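A cama como superfície de trabalho: em defesa de um lugar próprio para dobrar a roupa

Opinião
Por Tahsin Herath

Quem administra residências partilhadas aprende depressa que as queixas dos moradores raramente dizem respeito ao que os regulamentos preveem. O regulamento da Residência Pramanik dedica quatro artigos à segurança elétrica, três à receção de visitas e nenhum à roupa lavada. No entanto, quando em outubro passado se procedeu à leitura das respostas ao inquérito interno, a roupa — onde se seca, onde se dobra, onde fica enquanto não é arrumada — surgia com uma frequência que surpreendeu a própria direção. Das 235 respostas recebidas, 100 mencionavam o assunto por iniciativa do morador, num campo destinado a observações livres.

O presente texto não pretende substituir o parecer que a direção virá a emitir. Exprime a posição de quem acompanhou o processo desde o início e entende que a discussão tem sido mal colocada. Tem-se debatido se convém adquirir mais armários. A meu ver, a pergunta anterior a essa é outra: em que superfície se espera que uma pessoa dobre a sua roupa?

A resposta que a casa dá

Na maior parte dos quartos, a resposta é a cama. A mesa, quando existe, está ocupada por livros, pelo computador ou pela loiça do pequeno-almoço. O chão está excluído por razões evidentes. Resta o leito, que tem a vantagem de ser a maior superfície livre do quarto e o inconveniente de ser, ao fim do dia, necessário para outra coisa.

O arquiteto Mahfuz Siriwardena, autor do projeto de remodelação do edifício, sustentou em reunião que esta utilização é um sinal de insuficiência e que um quarto bem desenhado a tornaria dispensável. Respeito o argumento, mas não o acompanho. Dobrar roupa sobre a cama é um hábito antigo, comum a casas grandes e pequenas, e não me parece que resulte apenas da falta de espaço. A altura do colchão serve bem a quem trabalha sentado, serve razoavelmente a quem trabalha de pé e permite abrir uma peça por inteiro, o que poucas mesas domésticas consentem. Uma camisola de manga comprida, de braços estendidos, pede mais largura do que a maioria das secretárias oferece.

Há ainda a questão do que cobre a cama. Em climas quentes, a esteira de bambu de pequenas peças retangulares, colocada sobre o lençol, altera de modo sensível as condições do trabalho. É uma superfície firme. O tecido assenta sem se afundar, as costuras alinham-se com maior facilidade e a própria quadrícula fornece uma referência para quem deseja acertar uma bainha ou dobrar uma manga em linha reta. Sobre um edredão espesso, a mesma operação exige o dobro da paciência e dá metade do resultado.

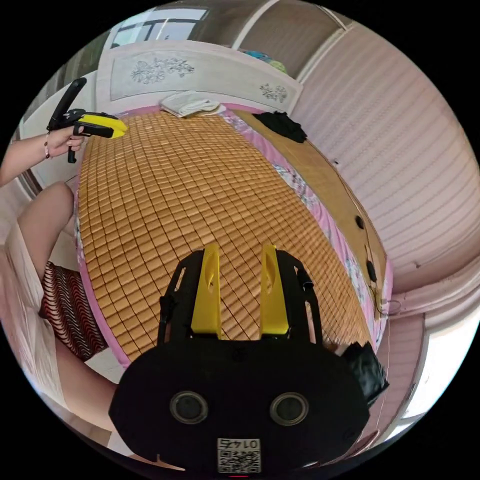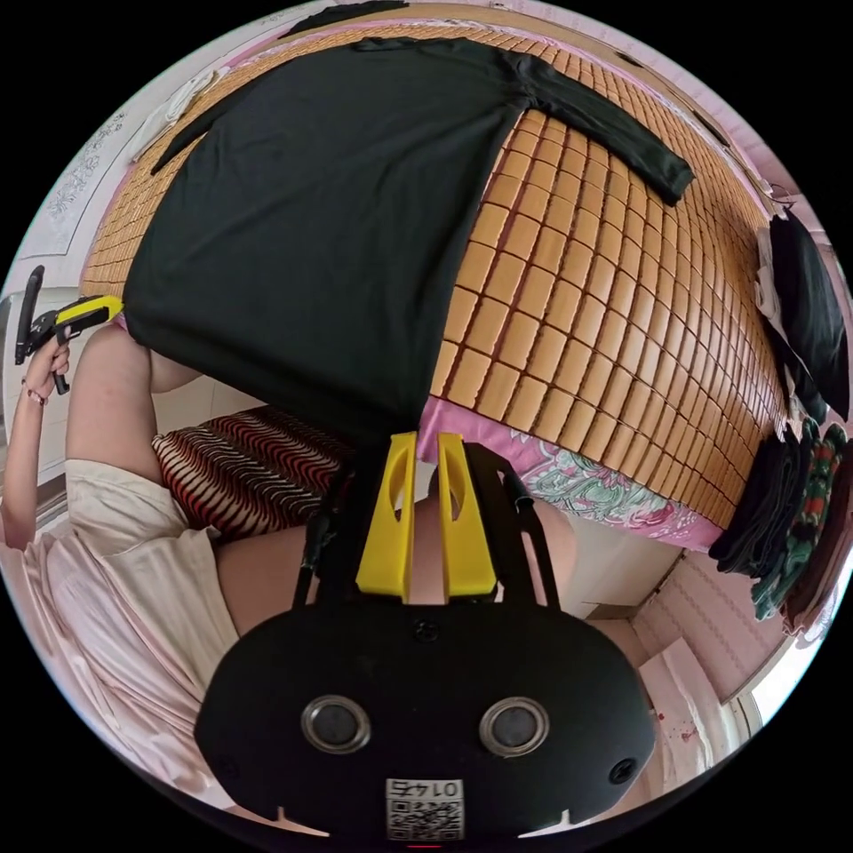 Esteira de bambu sobre lençol florido, com uma peça preta por dobrar; na segunda fotografia, está estendida, com a bainha a cair para fora da cama.

O problema das peças escuras

Chaminda Kodikara, responsável pela lavandaria do edifício, chamou a atenção para um pormenor que o debate sobre armários tinha ignorado por completo. As reclamações mais persistentes não se referem a toda a roupa, mas à roupa preta. Uma peça preta amarrotada, pousada sobre uma cama, perde os contornos: não se distingue a gola da bainha, nem a frente das costas, e quem a quer dobrar começa por ter de a decifrar. A observação poderá parecer menor. Considero-a decisiva, pois mostra que a qualidade da arrumação depende também da luz e do contraste com o fundo.

Uma base clara, da cor da palha ou da areia, resolve metade da dificuldade. A outra metade cabe à janela. Nos quartos do lado norte, onde a luz natural é escassa, os moradores relataram que deixavam as peças escuras para o fim e que, com frequência, esse fim não chegava. A pilha ficava ao lado da cama durante dias, por vezes misturada com toalhas e com peças de outra natureza. Não vejo nisto negligência. Vejo uma tarefa a que a casa não deu condições.

Recomenda-se, por conseguinte, que a roupa escura seja a primeira a ser dobrada, enquanto há luz e disposição, e que se proceda sempre pela mesma ordem: abrir a peça por inteiro, alisar o corpo, recolher uma manga, recolher a outra e só então dobrar ao meio. Quem estende uma camisola na diagonal, com uma manga para cada canto, ganha depois pouco tempo e perde bastante tecido para fora da cama. A bainha que cai pela beira puxa o resto, e o trabalho recomeça. Convém que a gola fique voltada para a cabeceira e que toda a peça assente dentro dos limites da esteira.

O que fazer com o alto do armário

Merece reparo a tendência para guardar em altura. O topo do roupeiro tornou-se, em muitas habitações, o depósito daquilo que não encontrou lugar: cobertores, sacos, volumes coloridos que já ninguém abre. A empresa Zarkodden, consultada sobre mobiliário, propôs módulos superiores fechados ao preço de 1558 por quarto, montagem incluída. A proposta é tecnicamente correta e o desenho é sóbrio. Manifestei, todavia, a minha reserva quanto à despesa, dado que o módulo fechado esconde a acumulação sem a reduzir, e uma prateleira que exige banco ou escada não serve a roupa de uso diário.

Sunil Sultana, que representa os moradores do segundo piso, defendeu a posição contrária com argumentos que importa registar. Lembrou que nem todos dispõem de gavetas, que a roupa de inverno tem de passar vários meses em algum lado e que a arrumação visível causa cansaço a quem vive num só compartimento. Reconheço-lhe razão neste último ponto. Um quarto em que tudo está à vista é um quarto em que nada repousa. Admito, por isso, uma solução intermédia: reservar o alto do roupeiro para as peças da estação oposta, acondicionadas num único volume, e proibir a si próprio que o segundo volume apareça.

A beira da cama

Um último aspeto prende-se com aquilo que se pousa e se pendura nas margens do leito. A guarda lateral, concebida para outro fim, acaba por receber cabos, toalhas e a camisola que se tenciona voltar a vestir. O fenómeno é universal e não tenciono combatê-lo. Sugiro apenas que se lhe dê uma regra simples. O que está na guarda não está arrumado e deve sair dali antes de se fazer a cama. Também as almofadas e mantas que se retiram para libertar espaço carecem de destino certo. Um banco baixo ou um cesto aos pés da cama bastam.

A Wetis, que fornece os têxteis da residência, apresentou um cesto dobrável e uma prancha rígida de dobragem, leve, que se guarda na vertical atrás da porta. A prancha custa 900 por lote destinado a um piso inteiro, valor muito inferior ao dos módulos superiores. Experimentei-a durante algumas semanas. Serve bem para camisas e para peças de criança, serve mal para lençóis e é inútil para calças compridas. Não a recomendaria como obrigação, mas parece-me justo que fique à disposição de quem a queira requisitar na lavandaria, sobretudo nos quartos em que a cama tem colchão mole e não se usa esteira.

Posição defendida

Proponho que a direção suspenda a aquisição dos módulos superiores e que afete uma parte da verba a três medidas de menor custo. A primeira consiste em melhorar a iluminação dos quartos do lado norte, com um candeeiro orientável junto à cabeceira. A segunda, em facultar uma esteira ou base firme, de cor clara, a cada morador que a solicite. A terceira, em colocar na lavandaria uma mesa larga, à altura da cintura, para que quem o prefira possa subir ao quarto com a roupa já dobrada.

Esta terceira medida suscitou a oposição mais viva. Argumentou-se que ninguém quer dobrar a sua roupa interior diante dos vizinhos, e o argumento é de peso. A intimidade da tarefa é, aliás, uma das razões pelas quais a cama continuará a ser preferida. Dobrar a roupa é um momento de recolhimento, feito sem pressa, muitas vezes ao fim da tarde, e há quem o reserve para estar a sós. A mesa da lavandaria destina-se aos lençóis, às toalhas e às colchas, que pela sua dimensão se dobram melhor a dois. Para o resto, que cada um use o seu quarto.

Rafsan Bandara, da administração, solicitou que as medidas fossem acompanhadas de um período de avaliação, e concordo com o pedido. Seria conveniente que o inquérito fosse repetido nos mesmos termos, com o mesmo campo livre, sem qualquer pergunta sobre roupa. Se o assunto deixar de ser mencionado espontaneamente, ter-se-á obtido uma indicação mais fiável do que a de qualquer escala de satisfação.

Fica por tratar a secagem, que depende da ventilação do edifício e cujo estudo foi entregue ao gabinete Ferkavov. O relatório ainda não foi recebido. Até lá, mantém-se em vigor a autorização provisória para o uso de estendais portáteis nos corredores, desde que recolhidos durante a noite e afastados das saídas.

Os moradores que desejem juntar observações a este texto podem entregá-las por escrito na secretaria da residência.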